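4. Collecting Demonstrations

4.1 Teleoperation interface

All demonstrations were recorded with Prisemo, our remote control front end for the Cluslow simulator. The operator holds a six-axis hand controller and presses a foot switch to engage the arm. While the switch is down, changes in the controller's pose are scaled and added to the current target pose of the gripper. While it is up, the arm holds position and the operator may move the controller back to a comfortable place. This clutching scheme is standard, and we kept it because all of our operators had used it before on physical arms.

The translation scale was fixed at one half for the whole study. We tried a variable scale that dropped as the gripper neared an object, but operators found the change in feel hard to predict, and the recorded paths showed sharp corners at the point where the scale switched. Rotation was passed through unscaled. The gripper opens and closes in proportion to the trigger on the controller. Trigger values are stored as raw input along with the finger width reported by the simulator, so a policy can be trained on either signal.

Operators saw two views on a single monitor: a fixed view of the table from the front and a view from the wrist. The wrist view was given the larger share of the screen. In early trials we had the two views at equal size, and operators looked almost only at the front view, then made contact with the object off center. The policy in Section 5 takes the wrist view as its only image input, and we wanted the people giving the demonstrations to rely on the same information.

4.2 Tasks and objects

Each episode starts with a fresh table layout. The layout generator places one target object and 2 or more distractors on a tabletop, applies a random rotation about the vertical axis to each, and lets the physics settle before control is handed to the operator. The target may come to rest on bare table, against a distractor, or on top of one. Flat distractors such as books matter most here. They raise the target by the thickness of the cover and pages, put a step under part of it, and fill the wrist view with printed text and artwork that have no bearing on the task.

The target in the main task is a soft, ring-shaped object. A ring allows several distinct grasps. The operator can pinch the wall of the ring with one finger inside the hole, close on the outside across the full width, or approach from the side at a low angle. We gave no instruction on which to use. The written task sheet stated only that the ring should be lifted clear of the table and of any other object and held for 3 seconds.

The approach phase is the hardest to demonstrate well. Once the fingers are close to the ring, they block the view of the hole from the wrist, and the housing of the gripper hides much of what lies near the bottom of the image. The operator must commit to a finger position before contact and then correct using the front view or the motion of the ring itself.

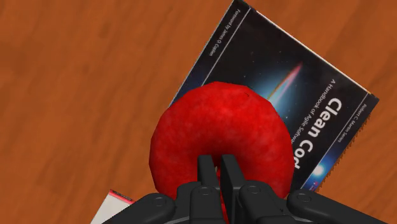
Figure 3. Wrist view in the simulator during the main task. The ring lies partly on a book and partly on the tabletop.

To deal with this, operators were told that they could back away and try again within the same episode. Such retries are kept in the data. Removing them would have left only clean approaches, and a policy trained on those alone has no example of what to do after a poor one. A retry is marked in the log when the distance between the fingertips and the target center rises by more than a set threshold after first contact. The marks are used for analysis only and are not given to the policy.

4.3 Recording format

The simulator runs at a fixed time step and the logger samples it at a lower rate. Each sample holds the wrist image, the front image, joint positions, joint velocities, gripper pose, finger width, the raw controller input, and the state of the foot switch. Object poses are also stored, but in a separate file, so that they cannot be read by the training code by mistake. Rendering is done after the fact from the logged states. This allows the same demonstration to be rendered again with different table textures and lighting without asking the operator to repeat it.

Rendering after the fact has one drawback. The images the operator saw during control are produced by the fast renderer, and the images in the training set come from the slower one. Shadows differ between the two, mainly under the fingers. We compared gripper paths from operators working with each renderer on a small set of layouts and did not find a difference large enough to justify the added delay of the slower renderer during control.

Samples with the foot switch up are dropped before training. When they were left in, the policy learned to pause in mid-air at distances where operators tended to clutch. Dropping them introduces no jump in the pose of the arm, as the arm holds position during those periods, though it does shorten the apparent time spent near the object.

4.4 Screening

We collected 300 episodes of the main task. An episode was rejected if the hold condition was not met before the time limit, if the simulator reported deep contact between the gripper and the table, or if the log had missing samples. After screening, 245 episodes remained. Deep contact was the most common cause of rejection. It occurred mainly in low side approaches, where the outer housing of the gripper reached the table or a book before the fingers reached the ring.

We did not screen on path length, smoothness, or time to completion. Earlier work on the Nambiar insertion tasks kept only the fastest demonstrations for each layout, and we repeated that selection here as an ablation (Section 6.3). It made the training set more uniform in style but left fewer layouts with the target resting on another object, as these take longer to complete.

4.5 Hand-guided baseline

For comparison, a second set of demonstrations was given by hand guiding on the Otance arm, with the operator holding the physical wrist and the motion mirrored in the simulator. The arm was set to gravity compensation, and the fingers were driven by a button on the wrist. Layouts were drawn from the same generator and the screening rules were unchanged.

Hand guiding gave shorter episodes and fewer retries. It also gave less variety in approach direction. Operators tended to stand in one place and bring the wrist down from above, even in layouts where a side approach would have kept the fingers clear of a neighboring object. Contact forces are not felt in this setup, as the physical arm moves in free space while contact takes place only in the simulator. Several operators pushed through the simulated table for this reason, and a stiff virtual floor was added to the physical arm at table height. The floor does not account for the height of books or other flat objects, so the operator still had to judge those by eye from the monitor.

Both sets were converted to the same action representation, which is the change in gripper pose between consecutive samples expressed in the gripper frame, together with the target finger width. The conversion removes any trace of how the motion was entered, apart from the raw controller input, which is absent from the hand-guided logs and is not used in the comparison.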